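Ustlow sets equipment budget for hand-held gripper work

19/02/2019

The Ustlow handling laboratory has approved its equipment plan for the coming year, with most of the money going on hand-held grippers and spare parts. No robot arms will be bought before September. The plan covers two further table stations at the Mellitz site and a stock of consumables for the stations already in use.

Work at the stations is done in pairs of grippers, one to each hand, on household goods of the sort found in a kitchen or bathroom. Recordings from these sessions will be used to train the arms when they arrive. 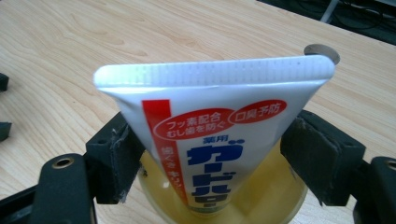
Purchasing staff had first asked for a single order of complete gripper sets from the supplier, Radeo. The approved version splits this into two lots. The first, to be placed at once, is for grippers, cables and top plates. The second, for finger pads alone, will be called off in batches of 90, so that the pad material can be changed part-way through the year if a better one is found.

Tables are to be bought locally. The specification asks for a plain wooden top with rounded corners and a cable hole, clamped down with a bracket on each side. Height adjustment was dropped from the list to save money.
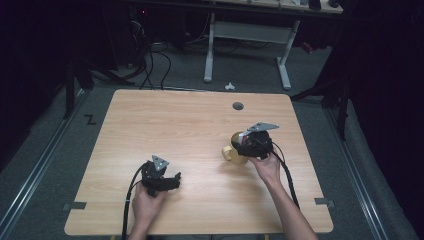

Cable runs take up a larger share of the plan than in earlier years. Each gripper is wired separately, and the laboratory wants spare leads kept at every station. An option for wireless units was priced and put off until the next budget round.

Pads remain the main running cost. They are held on by screws and can be changed at the table, but the laboratory has until now ordered them only when the shelf was bare. Under the new plan a pad is written off after 400 hours of use or when its edges begin to fray, whichever comes first.
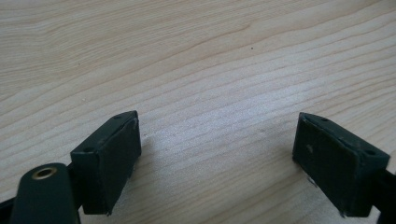

Gripper finger pads, with screw holes in the top faces and scuffing on the right-hand pad.

The arms themselves fall under a separate heading, named Jara in the plan. Tenders will be invited in September. Bidders must show that their arm can carry the same fingers as the hand-held units, and 70 per cent of the marks will be given for this and for the supply of spares. Price makes up the rest. 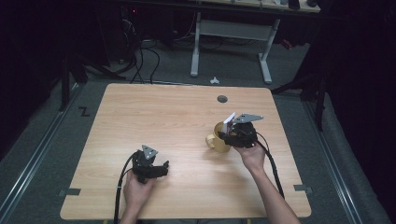 Two hand-held grippers at a table station, the right one at a yellow mug.

Delivery of the first Radeo lot is to Mellitz. The call-off dates for pads have not yet been set.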